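Workshop notes, November: the hand gets a sleeve

I did not write for some weeks, so I will continue where the last post stopped. The arm is on its stand, and the hand opens and closes when I send the command. What was missing is protection. The wires at the wrist were bare, and two times they got caught on a door handle when I moved everything to the next room.

My first sleeve was from a sock, and it was too tight. After 40 cycles it pulled itself up and the motor had to work against it. So I ordered a pleated cover from a small shop in Flestport, 360 mm long when it is fully stretched. I cut it shorter and fixed it with a soft strap, so I can take it off quickly.
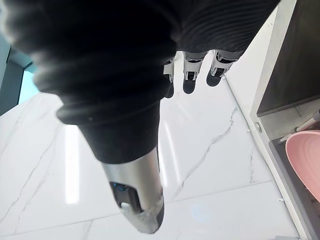
Hand open over the floor, with the black sleeve on.

The thumb gave me more trouble than the fingers. It is metal, a different design from the other digits, and its cable goes out on the inner side. If the folds sit too low, they press on this cable. I moved the strap up by 8 mm and tried again with the Plurnley software, the old version, because the new one does not find my controller.

I am still not sure about the strap. It holds when the hand is pointing down, but when I turn the wrist to the side I hear a small scratching noise. Maybe it is the end of the strap, maybe a screw. I will open it again this week and look.

Next on my list is the grip test with soft objects. I have 6 of them prepared, starting with a sponge.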